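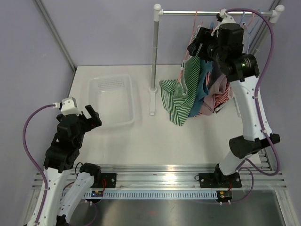

How Clothes Get from the Basket to the Rack

A page for young readers from the Birniva Children's Museum of Home Life

Every home has a place where clothes wait. In many homes that place is a basket. Clothes may wait there before they are washed, or after they are washed and before they are put away. A clothes rack is another place to keep them. This page explains how each one works and how to move clothes between the two.

Why do baskets have holes?

Many laundry baskets have small holes in their sides. The holes let air pass through. When air cannot reach damp cloth, the cloth begins to smell musty. That smell comes from tiny living things, such as mold and bacteria, which grow well in damp places.

Holes also make a basket lighter. A light basket is easier to carry up the stairs.

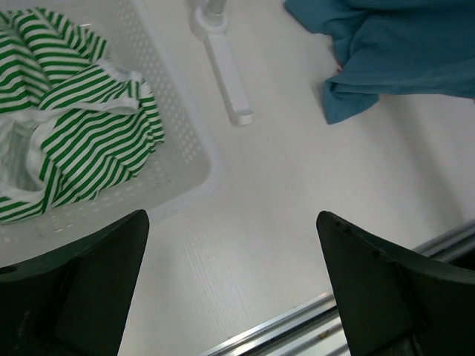

Clothes that are dropped into a basket fold and bunch in every direction. You can see this most easily with striped cloth. The stripes are straight when a shirt is flat, but they bend and curve when it is crumpled. If the cloth stays that way for a long time, the bends may turn into wrinkles.

What makes a wrinkle?

Cloth is made of very thin threads, and each thread is made of even thinner fibers. When cloth is squeezed or folded, the fibers bend. Heat and water make some fibers, such as cotton, easier to bend. As the cloth cools and dries, the fibers can stay in their new shape. People who iron are using the same rule to make the cloth flat again.

What does a rack do?

A simple rack has a foot, a pole and a rail. The foot keeps the rack from tipping. The pole holds up the rail, and the rail holds the hangers. A hanger is shaped a little like your shoulders, so a shirt on a hanger keeps nearly the same shape it has when you wear it. The weight of the cloth pulls it gently downward, and small wrinkles may fall out.

How to hang a shirt

Take one shirt from the basket and shake it.
Lay it flat and find the collar.
Slide the hanger in from the bottom of the shirt, one side at a time.
Bring the hook out through the neck hole.
Place the hook over the rail. Ask an adult if the rail is too high for you.

Heavy sweaters should be folded, as hanging can stretch them.

Try it at the museum

Visitors to the Noguchi Room may practice with 30 hangers and a low rail. Children under the age of four must be with an adult. The room was planned by Vasilis Nikolaidis, and the text on this page was written by Aurelio Bermúdez.

Page last reviewed: 14 April 2019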